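I finally caved and switched us to winter bedding in October, and my mornings have been slower ever since. Getting out from under a warm blanket at 6 is hard, people!

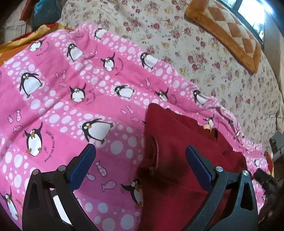

Soup swap is back
We had over 300 jars go home last year — mostly lentil, which I'm fine with. Dagim Mekonnen is bringing his red pepper one again, so come early. Doors open at 3 at the Nitthorpe hall. Bring your own lids, please, and write what's in it on the jar.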